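Hendby – meuble bas de buffet à comptoir arrondi

Catalogue / Salles de petit-déjeuner / Meubles bas

On nous demande souvent par où commencer quand on refait un coin buffet, et je réponds presque toujours la même chose : par le bas ! Un joli comptoir, c'est bien, mais tout ce qui se joue pendant le service dépend du rangement qu'il y a dessous. Le Hendby est parti de cette idée, et c'est franchement l'un des meubles de la gamme Gultgate que j'ai le plus de plaisir à présenter.

Le comptoir crème a un chant avant arrondi, qui suit la courbe du meuble. On peut donc longer le buffet avec un plateau sans accrocher un angle, et le nettoyage se fait d'un seul passage de chiffon. La façade cannelée, dans un beige gris très pâle à l'aspect bois, se marie bien avec un mur clair et reste discrète derrière les plats.

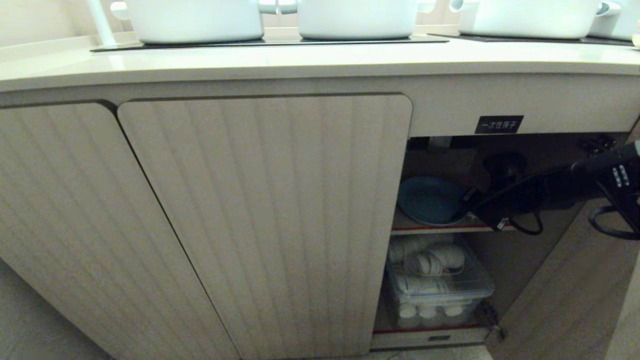
Dušan Kadrić
Responsable de la gamme buffet, Gultgate

Les faitouts blancs restent sur les plaques sombres du comptoir, la vaisselle et les gobelets dessous, à portée de main. J'aime beaucoup la petite étiquette noire au-dessus du compartiment ouvert : elle annonce des baguettes jetables (一次性筷子), et c'est le genre de repère qui change la vie d'une équipe du matin. Les étiquettes se commandent à part, dans la langue de votre choix, par planches de 20.

À l'intérieur, deux niveaux, avec un fin liseré rouge sur le devant de chaque étagère – un détail, mais on voit tout de suite où s'arrête le plateau quand on range vite. Le niveau du bas accepte une boîte transparente de bonne taille, parfaite pour les gobelets blancs et leurs couvercles. En haut, on pose plutôt les assiettes et les plats creux. Le fond laisse passer la plomberie : gardez cette zone dégagée pour l'entretien, surtout si vous placez le meuble près d'un point d'eau.

Les portes sont montées sur charnières métalliques et s'ouvrent largement (prévoyez le passage !).

Bon à savoir avant de commander

Façade : cannelée, beige gris pâle
Comptoir : crème, bord arrondi
Plaques : à choisir séparément, découpes faites à l'atelier
Boîtes de rangement Likby : vendues par 3
Délai : 9 semaines
Référence : Hendby bas, finition Kyriakidis

Pour les comptoirs de forme particulière, envoyez-nous un plan coté avec l'emplacement des arrivées d'eau et des prises.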